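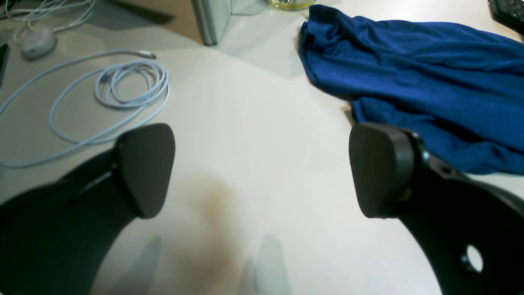
Open gap over clear desk, cloth to the right. Cable still in the work area.

Working with soft goods: gallery for section 4 of the Moltlow handling rules

The Moltlow rules cover two-finger grippers working on cloth at table height. Section 4 deals with approach, grip and release. The text was revised in January by Balakrishnan Fernandes, and the pictures on this page replace the line drawings in the older edition. They show the work close up, from the wrist. Clause numbers are given where one applies.

4.1 Before the first approach. Confirm that the fingers open fully and that both pads are seated. Loose cables, plugs and pointing devices count as snag items under 4.1.3 and are to be logged if they stay on the table. The Skoltik checklist has a column for this. Liquids in open or closed containers are logged separately.

4.2 Grip. Take a single fold where the cloth allows it. The pads should meet on fabric only, and the hinge side of the finger should stay clear of the material. 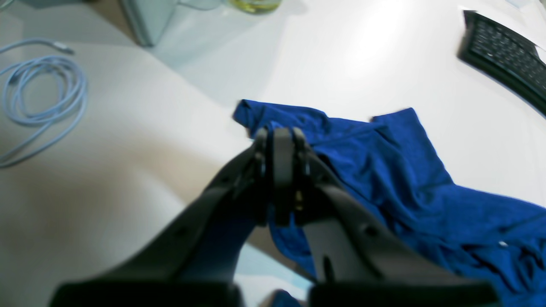 A fold taken near a corner or free edge is easier to release than one taken from the middle of the cloth, and the rules prefer it for that reason. Lift speed is set in the Odach profile and is not to be changed during a run. If the rest of the garment starts to travel with the fold, stop and lower before opening.

Operators trained on the Naidu edition should note that 4.2.5 now limits a single session to 50 grips before the pads are inspected. The old limit was 900 and applied to rigid parts as well. Inspection means both faces, the pins and the pad mounts - wiping the faces alone does not meet the clause.
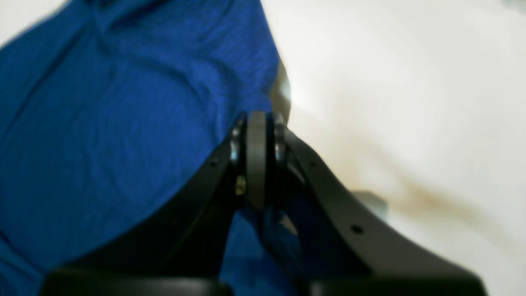 Pivot area at close range, cloth to the left and between the fingers (4.3, fasteners).

4.3 Fasteners. Check the pivot and the small screws on the inner side of each finger at every inspection. Lint around a fastener is cleared with the arm stopped. Record the result on form 349, including when nothing is found.

4.4 Closing on gathered cloth. Bunched fabric hides the table, so approach height is taken from the table reading and not from the top of the cloth. Close slowly and keep both pads at the same height. 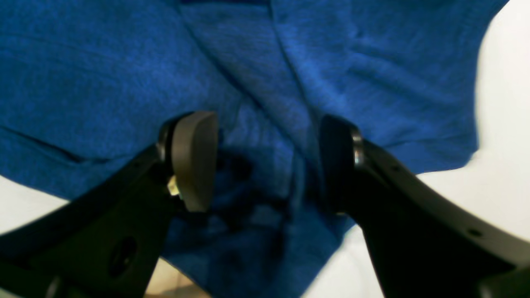
Pads apart with cloth gathered in the gap. Tan pad left, dark pad right (4.4).

Comments on section 4 go to the Moltlow desk under reference 761. Section 5, on folding and stacking, is still in draft.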